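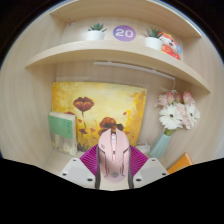

Pink mouse held upright in the lower compartment, with the big poppy painting leaning behind it.

The Shelf Project: A Small Gallery

I have wanted a good, plain shelving unit in my workroom for years, and I finally have one! It's light wood with a pale, streaky grain, and it makes everything I put on it look like it was chosen on purpose (most of it wasn't). I spent the better part of August moving things from one compartment to another, and these are my notes on the pieces that ended up staying.

The mouse
I love this little thing. Glossy light pink, with two button tips that come to points like ears, and a round grey striped logo down on the palm. I had a plain black office mouse for so long that I forgot they could be fun. Wim Van Dijk, who shares the workroom with me, rolled his eyes when I brought it in and has since asked me twice where he can get one.

The poppy
A dark red flower with broad ruffled petals on a thin green stem, against a background that goes from cream through yellow to golden orange. I picked it up at the Durkholm flea market for 4 dollars, and I carried it home on foot because it wouldn't fit in the bike basket. The plan was to hang it. Then I leaned it against the back panel "just for now" and liked it so much there that the nail is still in the drawer. The color warms up the whole lower compartment — especially with something pink in front of it.

The wood
Tainá Camargo helped me pick the finish and talked me out of a dark stain, for which I'm very grateful. We went with a clear oil from Bíró, two thin coats, sanding lightly in between. The grain still shows beautifully. If you try it, do the undersides of the shelves first, while you still have the energy.

What comes next
The upper compartments are getting my sketchbooks and the old Tillard desk lamp, once I've rewired it. Shota Hirose has promised me a trailing plant, and I've already cleared a corner for it. I'm also hunting for a second flower painting, something blue maybe, and nearly 100 listings in I still haven't seen the right one. Tips are very welcome — leave them in the comments!

Last updated December 21, 2019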